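Tuesday, late

Third visit from the Kastidard fitter and the telly still breaks up whenever a bus goes past. He says it's the splitter in the loft. Last month it was the cable, and before that it was the trees. I paid 480 for a new aerial and a mast that was supposed to see over the trees, so I'm not having the trees again.

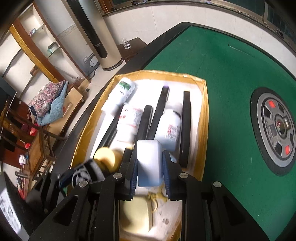 He wants 200 more for a booster. I asked what the signal reading was and he held up his meter too quickly for me to read it -- funny, that. Rang Arkelo for a second price and they said 300 without coming to look, and could do it in 21 days. Hmm.

Channel four was fine all evening, of course, once his van had gone. I give it until the weekend. Invoice is in the drawer, unpaid.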